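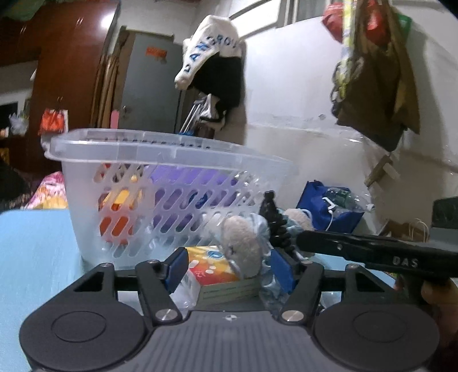
Can a visitor tell from an open day whether a household robot is ready for the home?

Only in part. An open day shows what a machine can do in a room its makers know, with its makers standing next to it. What it does in a stranger's home has to be tested there, over weeks, and the results have to be published with the failures left in.

PRESS RELEASE
For use from 6 p.m.

Fikex welcomes Gitesik open day in McIver, asks for the failures too

McIver, December. Fikex, the home care cooperative, sent a group of its care workers and clients to the open day held by Gitesik at its McIver workshop this month. The company was showing Trokia, a two-armed machine meant to tidy living rooms and bedrooms, along with the hand-held grippers its staff use to record the movements the machine learns from. Fikex has been asked by Gitesik to lend its name to a home trial in the spring. After the visit, our answer is that we are interested and that we are not ready to sign.

We want to be fair about the day. The doors were open from 10 a.m. to 4 p.m., there was coffee, and the engineers answered what we asked them for as long as we cared to keep asking. Several of our members had expected a video and a brochure. They got a working session instead, and they were allowed to hold the tools. That is more than we have been offered by other companies in this line of business, and we said so at the time.

What we saw

The strongest part of the day was the recording work, which Gitesik carries out with people and without the robot. A worker takes a gripper in the hand and handles ordinary belongings with it. The one we were shown has a ribbed gray body, two black linkage arms and a pair of blue finger pads that close on whatever is between them. A camera on the tool keeps a record of what the fingers do. Gitesik says it now holds 1,610 hours of these recordings.

Our care workers liked that the belongings were the right kind. A packet of tissues or napkins, a plush toy still partly in its wrapper, a plastic basket with slots down the sides and clutter all around: anyone who has tidied a bedroom for a living knows that mix. Soft things and crinkly wrappers are awkward to grip, and stacks slide. A company that trained only on wooden blocks would have lost our members' attention within minutes.

Still, a recording of a person doing a job well is a recording of a person. The skill in it belongs to whoever is holding the handle. Several visitors came away from the recording tables saying how good the robot was, when the robot had been in the next room. We don't accuse Gitesik of encouraging the mix-up. We do think a sign on the wall would have cleared it up, and we have suggested one.

The demonstration itself

Trokia was shown in a bedroom set built inside the workshop. The demonstration lasted 40 minutes. In that time the machine picked clothes and small goods off a bed and put them into a basket, moved the basket a short way along the floor, and folded a towel. It was slow. Slow is fine with us, and most of our clients would choose slow over rough.

Three matters bothered us.

The first was the person with the tablet. A member of the Gitesik staff stood beside the set throughout and touched the screen several times. We asked what the touches did. We were told that some of them restarted a task, some confirmed a choice the machine had made, and one was a correction. All of that may be perfectly reasonable at this stage. But the leaflet handed out at the door says "hands-free," and a person standing by with a tablet has at least one hand in use.

The second was the room. The lighting stayed the same, the floor was level and clear, and nobody walked through. We asked whether a visitor could drop something of their own on the bed. After a short talk among the staff, one of our members was allowed to add her scarf. The machine took hold of it on the second try and left it hanging over the rim of the basket. The staff were cheerful about this and so were we. It was the most useful thing we learned all day, and it was not on the program.

The third was the success rate. A poster gave a high one, in large type, with no note of what was counted. When we asked, we heard that the figure covered single grasps, so that picking up a sock and dropping it later would be scored as a success. We think most families would score that differently. We asked for the same figure by finished task and were told it was being prepared.

On price

Gitesik is talking about a rental of up to $1,550 a month per household, with service included. It was careful to say that the price is not settled. Our clients are careful as well. For many of them that sum competes directly with hours of care from a person, and a person who tidies the bedroom also notices that the pills have not been taken, that the milk is off, or that someone has had a bad night. Nothing we saw at McIver does any of that, and in fairness Gitesik did not claim it does.

We would ask reporters covering the open day to be careful with the phrase "replaces a home visit." It appears in the invitation. The engineers we spoke with did not use it, and one of them winced when we read it out.

What Fikex is asking for before a trial

We have written to Gitesik with a short list and have had a polite reply saying it will be looked at in the new year.

Results by finished task. If the job is "clear the bed," we want to know how often the bed was cleared, with the time taken and the number of times a person stepped in.

All the runs. A trial that reports its best afternoon is an advertisement. We would like the stopped runs and the bad ones in the same table as the rest.

Homes that have not been prepared. Our members offered a few of their own: narrow bedrooms, wardrobes with things piled on top, curtains in the way of doors, cords where cords should not be. Gitesik may pick from them, but it may not tidy up first.

A plain answer on cameras. The machine sees the whole room while it works. We want to know what is kept, where, for how long, and who watches it. The answer we were given on the day was that this is "handled in line with best practice." We did not find that an answer.

A way to say stop. There is a red button on the machine's base. Some of our clients cannot bend down to a machine's base. A voice command was mentioned and not shown.

None of these requests is hard for a company that has confidence in its product, and we were told more than once at the open day how much confidence there is.

What happens next

Fikex will hold a members' evening once the full results arrive. The trial will be put to a vote only after that, and the vote will be by household, so that the people who would live with the machine are the ones who decide. If the results don't arrive by the end of winter, we will take it that there is no trial in the spring.

We would go to another open day. We would ask that visitors bring a bag of things from home, that the person with the tablet sit down at the far side of the room, and that the demonstration run long enough for something to go wrong in an ordinary way. Our care workers have offered to do the same tasks alongside the machine, at their own pace, with the clock on the wall for everyone to see. Gitesik laughed at this and then asked whether we meant it. We did.

About Fikex

Fikex is a cooperative of home care workers and the people they care for. It has 131 member households in and around McIver. Fikex received no payment from Gitesik for attending the open day or for this release. The company provided coffee and sandwiches.

Notes for editors

Trokia is a product in development and cannot be bought or rented at present.

A copy of our list of requests is available from the Fikex office, as is the company's reply. Care workers who attended are willing to talk to reporters in the afternoons, after the lunch visits. Questions about the machine itself should go to Gitesik.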